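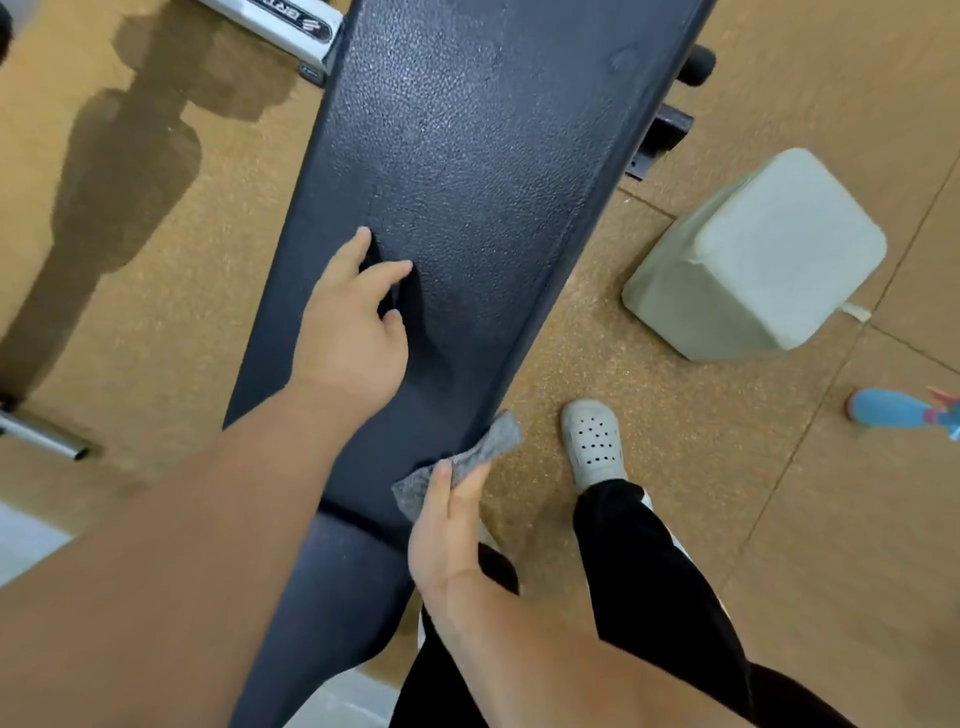
Dirkuvberg (TV series)

Dirkuvberg is a science fiction drama set in a mountain town of the same name, where the clocks run a little slow and people who leave tend to come back a bit wrong. It was made by Turell for the streaming service Beaudoin and ran for four seasons. I've watched the whole thing three times now (the second season more than that, I'm afraid), so this entry leans on my own notes wherever the official episode guide is thin. Spoilers for seasons one and two from here on down!

Premise

The town sits at the end of a cable car line, 322 residents at the last census, and for the first few episodes you could take the show for a slow family drama about a closed-down observatory. Then the cable car arrives on a Tuesday night with a passenger who died the winter before. The town council puts her up at the hotel, nobody phones anyone, and the series goes on from there.

What the residents know and the viewer doesn't is that the cable car has a second lower station. The first one is in the valley. The second is in Pirnus, which looks like the same valley but with the river running the other way, and where the observatory never closed. I love how long the writers sit on this. You get the river in the background of the very first episode, flowing north, and hardly anyone I've talked to caught it the first time around.

Seasons

Season one has eight episodes and stays in town the whole time. It's the cheapest looking of the four, and a lot of fans find the middle slow, but the hotel scenes are some of the best in the series and the sound of the cable car motor gets used so well that I still tense up when I hear it.

Season two moves half the story to Pirnus and doubles most of the cast, with the same actors playing both versions. The trick for telling them apart is the watch - Dirkuvberg people wear theirs on the left wrist, Pirnus people on the right. There's one mistake in episode five, in the bakery, and I've seen it argued that it's a clue. I think it's just a mistake.
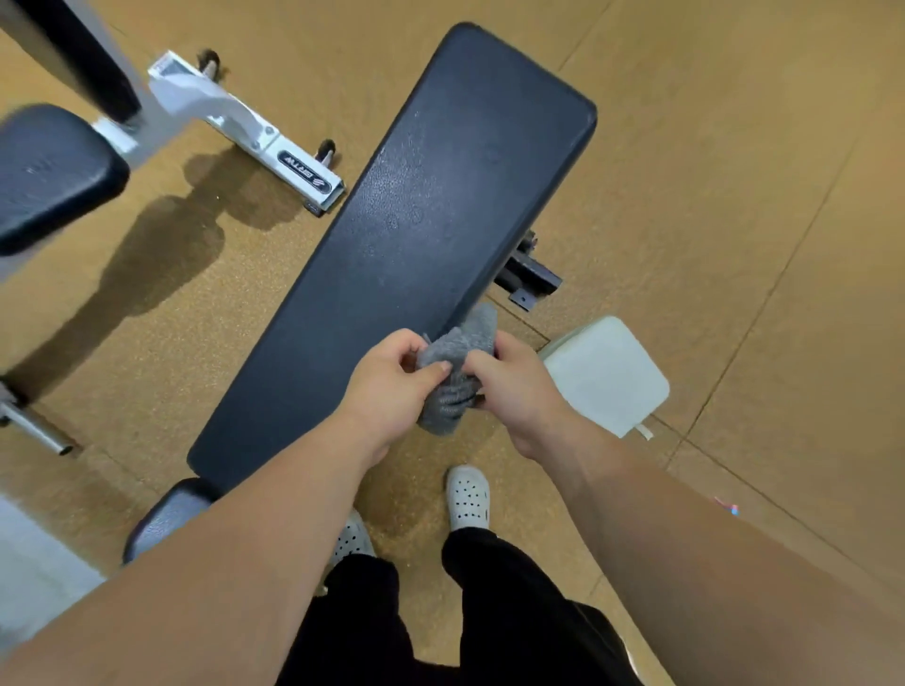 A gray towel being used on a weight bench.

Season three was delayed and then released in two halves. It brings in the observatory staff and the business with the 105 missing days, a gap in the town records that was mentioned once in season one and then dropped. The explanation takes up most of the second half. It holds together pretty well if you watch the episodes close to each other, and much less well if you had to wait for months between them like I did.

Season four is the short one, six episodes, and ends with the cable car stopped halfway. I won't say more than that.

Production

The exteriors were shot in a real ski village out of season, and the hotel interior was a set that Turell kept standing between seasons. The cabin of the cable car was built twice, once full size and once with a removable wall, and if you look at the window rivets you can tell which is which. The full-size one has fewer.

Reception and fans

Beaudoin never put out viewing numbers, so it's hard to say how big the show got. The main fan forum had around 1,000 regular posters at its busiest, during the gap in season three, and the longest thread on it (river direction, naturally) ran to 268 pages before the moderators locked it. A second thread on the same question was opened the next morning.

See also

Pirnus (fictional location)
List of Dirkuvberg episodes
The bakery scene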